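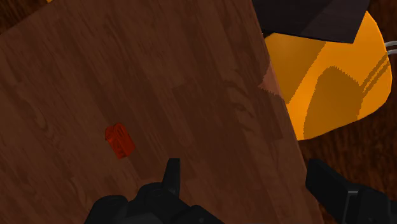
Illustration: Nirkside Kids

How a Wrestling Ring Works

July - by Despina Ionescu

A wrestling ring looks like a square box with ropes. It is a machine with several parts, and each part has a job.

The base is a steel frame. Beams run from post to post and meet in the middle. On many rings a large spring sits under the center. Wooden boards lie across the beams, then a layer of foam, then a tight canvas cover.

When a wrestler lands, the boards bend a little and the foam squashes. This makes the stop take longer. A slower stop means a smaller force on the body. Wrestlers also land flat, so the force spreads over the whole back. It still hurts - the floor is firm.

The loud bang comes from the boards. The space below them is hollow, like the inside of a drum. Some shows put a microphone under there to make the bang louder.

There are three ropes on each side. Some companies use real rope wrapped in tape. Others use steel cable inside a rubber hose. A metal part called a turnbuckle joins each rope to its post. Turning it makes the rope tighter or looser.

At the Kelemen hall in Nindstead, a crew of 6 builds the ring in 60 minutes. The canvas goes on near the end, and the ropes are checked before anyone climbs in.

Do not try wrestling moves at home. A bed is not a ring.

We use cookies to remember your settings. Accept / Manage

Comments (2)

Pleka10: Are the ropes bouncy?

Despina Ionescu: A little. Most of the speed comes from the wrestler's legs.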